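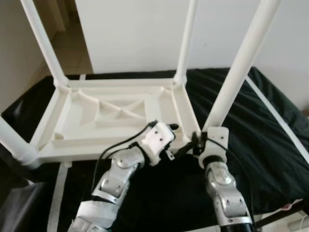 Cheap Plastic Furniture and Where It Ends Up
Project report, Materials and Daily Life
2/7/18

So my project started with my aunt's back porch. She had a stack of white plastic chairs out there that had gone chalky, and when I sat in one it cracked under me (I was fine, the chair was not). I wanted to know why that happens and what people in my town do with plastic furniture once it gives out.

First, the background stuff. A lot of garden furniture is made from polypropylene, and most of it is injection molded, meaning melted plastic gets pushed into a steel mold and cools there. The mold costs a fortune but each piece after that is cheap. You don't want thick solid plastic because it takes forever to cool and can sink or warp, so designers keep the walls thin and put ribs on the side you don't look at. I had never once flipped a table over before this project and now I do it everywhere, including at a restaurant, which my family did not enjoy!

Sunlight is the big enemy. UV breaks up the long chains in the plastic and the surface gets dull and powdery, then brittle. Makers can add stabilizers to slow it down, but those get used up too.

For the survey I went door to door in Bralside and also left forms at the library in Tivberg. I got 226 forms back, way more than I expected, though 18 of them were blank on the second page and I had to leave those out of the part about disposal. The question I liked best was "What did you do with the last piece you got rid of?" Curbside trash won by a mile. Giving it away came second, and a few people told me theirs was still behind the garage, which I counted as its own category.

Hardly anyone had recycled a piece. I called the transfer station to ask about that and they said big rigid plastic doesn't go in the regular bins because it jams the sorting line. They do take it if you drive it over yourself, but only on 2 mornings a month, and I couldn't find that written anywhere on the town's website. That seems like an easy fix to me.

I also tried a repair test with two cracked chairs. One got epoxy and it popped right off when I leaned on it, since polypropylene is really hard to glue. The other I stitched with wire through small drilled holes, and that one is ugly but it held me all through June.

If I did this again I'd ask people how old their furniture was when it broke. I left that off the form and regretted it the whole time I was typing up results. I'd also like to try plastic welding, but the shop classroom iron was already signed out.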